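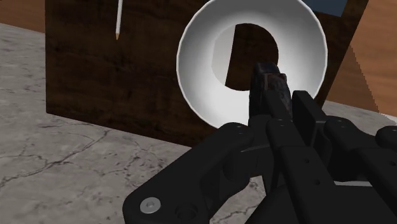
Storkwood tabletop cell, multi-fingered hand fitted. Dark item in the fingertips, white bowl behind.

Storkwood Tabletop Cell: Setup and Upkeep
By Callum Sutherland
April

Storkwood is a simulated tabletop cell for people who would like to break a robot arm several times before lunch and still have one in the afternoon. It comes as one scene package from Kikcombe, with a single arm on a pedestal, a table, a set of loose objects and your choice of two end effectors. Nothing needs bolting to a floor. You will still spend a morning on setup, as you would with the metal kind.

What you get

The scene package, both end effectors (parallel gripper and multi-fingered hand), the object set, and a license for Rattanakul, our contact checker. The Cestiren solver is a separate download and the cell won't open without it. We have been asked to mention this earlier on the page, so we've moved it up from the bottom.

First run

Install Cestiren, then unpack Storkwood into an empty folder. People unpack it over the previous version and then write to us about drawers of objects that exist twice, occupying the same spot and trying to leave it at high speed.

Open the scene and let it settle for 300 steps with the arm held. Objects are dropped in slightly above whatever they rest on, and they need a moment to find it. If something is still creeping after that, check its mass before you check anything clever. A bowl with a mass of zero has no particular reason to stay anywhere.

Save the settled state as your home state. Every reset goes back to it, so whatever is wrong with it will be wrong forever, at exactly the same place, which does at least make it easy to find.
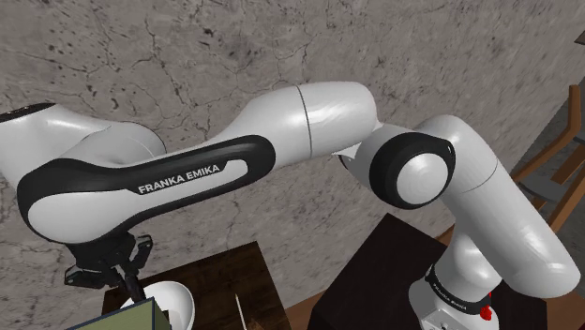
Base placement accounts for most of our support mail. The arm and its support are separate bodies in Storkwood, and moving one does not move the other. Select both, move them together, then re-run the weld. The dark block under the base is the body called pedestal in the scene tree; if you drag the arm alone you'll have a base column in mid-air next to a perfectly good block, and the solver will not object in the slightest. Check reach over the table afterward with the parallel gripper pointing down above the bowl, since that pose puts the long forearm link out over the work and shows up a twisted base early. The small red button low on the base is geometry only. You can click it as hard as you like. Stops are set in the control panel.

Changing the end effector

The swap goes in this order, and the order matters more than we'd like:

1. Pause the simulation. Paused, with the clock stopped, and not merely slow.
2. Park the arm clear of every object.
3. Detach the current end effector and clear its collision filters.
4. Attach the new one and load its filters from the package.
5. Reset the tool center point. The hand and the gripper don't share one.
6. Step forward once and look at the joint torques before pressing play.

Skip step 3 and the new fingers inherit the old gripper's exemptions. They will pass straight through the wrist, and sometimes each other, with great serenity. Skip step 5 and everything works except that it works in the wrong place.

The multi-fingered hand wants a smaller time step than the gripper. Three substeps will do for the gripper. Give the hand four, more if you're holding something narrow between the fingertips, where a thin object on a coarse step tends to get squeezed out like a watermelon seed. If you find an object embedded in the floor, you've met the problem.
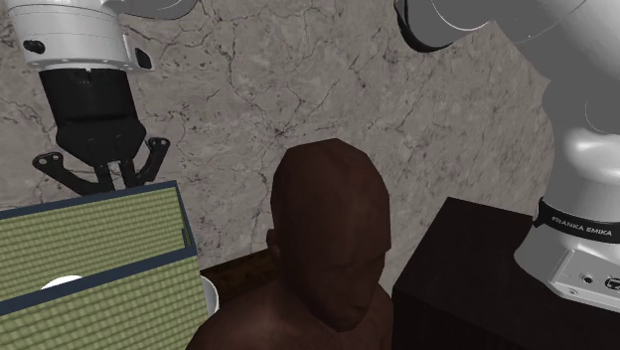

Parallel gripper, fingers open above the green woven box. Base column and pedestal at right.

Looking after it

People assume a simulated cell needs no maintenance. It doesn't collect dust or leak, true, but it does collect edits, and a scene that has been through a few hands will have friction values in it that belong on a hockey rink.

Run Rattanakul after any change to objects or fingers. It sweeps the end effector around each collision shape and lists whatever overlaps at rest. Containers deserve the closest look. The box, for one, ships with a hollow collision shape, and a careless re-export will fill it in -- the box still looks open, the gripper goes down, and the fingers stop dead on a lid you can't see. We did this ourselves, in a release, and would prefer not to discuss how long it was out.

Compare your joint limits with the shipped file once in a while. They get loosened during debugging and never tightened again.

Repairs

Arm shakes at rest: lower the position gain, then check the weld between base and pedestal.

Arm flies off at the first step: overlapping bodies in the home state. Rattanakul will name them.

Error 335 on load: Cestiren is missing or older than the scene. See "What you get," where we moved it so you'd see it.

Fingers close but nothing lifts: friction on the fingertip pads is unset. It defaults to none. We don't defend this, and it changes in the next release.

Stone textures missing on wall and floor: cosmetic. The physics has no idea the marble was ever there.

For anything else, send the home state file along with your message. A screenshot is nice to have but we can't step it.

This site uses cookies to remember your settings. Accept | Manage preferences

Contact Kikcombe support | © Kikcombe. All rights reserved. | Back to top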